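Drolliso open day - quick notes before I forget

December 5, 2024

Back late, typing this on the train. Siwan Lloyd asked me to go see the carton works and write it up for the shop owners' newsletter, so this is for anyone thinking of switching from Velora for their gift boxes. Short version - go if you can, wear flat shoes, eat first.

Doors at nine. Badge, coffee, a talk from Emrys Griffiths on board grades. Too long. Good bit was the samples table at the back, where you could bend and tear stuff yourself. The heavy board creases clean if you go with the grain and cracks if you don't. I knew that in theory. Never felt it before. He also said damp storage wrecks more boxes than shipping does, and I beleive him, having lost a whole shelf of them in May. 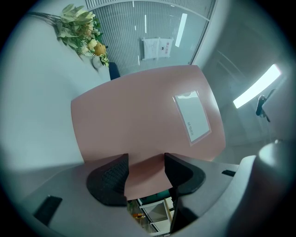
Color is where most of the morning went. Vratislav Sokol runs the ink room and will not be rushed, fair enough. Two batches of the same shade can dry differently, so he keeps a signed swatch for every customer and checks it under three kinds of light. I'd gone in wanting a bright candy pink for the spring range. Came out wanting the dusty one, much softer, hides fingerprints better too according to him. Matte coating costs extra. Gloss doesn't but it shows every scuff. Ask for a swatch you can take home - they don't offer, you have to ask.

Then the die cutters. Loud!! Ear plugs handed out at the door, mine kept falling out. Each sheet gets pressed, stripped and stacked, and the scrap drops on a belt and goes off to be pulped. Osian Gwynne said a new cutting die is the big upfront cost, so use one of their standard shapes if you can live with it. Most of us can.

Minimum order is 1,000 for printed, 60 for plain. That 60 is the reason I went. Velora won't talk to me under a pallet.

Lunch was soup and a roll. Fine. Ran out of rolls.
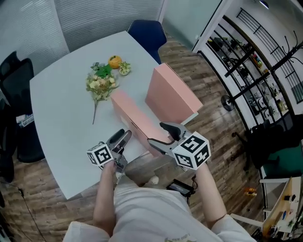 Afternoon was sizes and storage with Soon-im Ham, the most useful hour of the day for me. Her advice is to measure the product, then add room for the tissue, then stop adding. Everyone buys too big. Long narrow shapes need thought about how they'll go on a shelf, and with the pink boxes you get a very different look depending on whether one lies flat or stands on end. Upright takes less counter. Flat is steadier and easier for customers to pick up. She also says never store them made up, they go soft at the corners.

Delivery is through Stistari, two weeks plain, five printed. Longer before holidays. Parking is awful, use the lot behind Ifans and walk over the bridge.

I've ordered 60 plain to start. Price list is in my bag, will scan it tommorow and send it to Siwan. If you want to split a printed run, let me know by the end of the month.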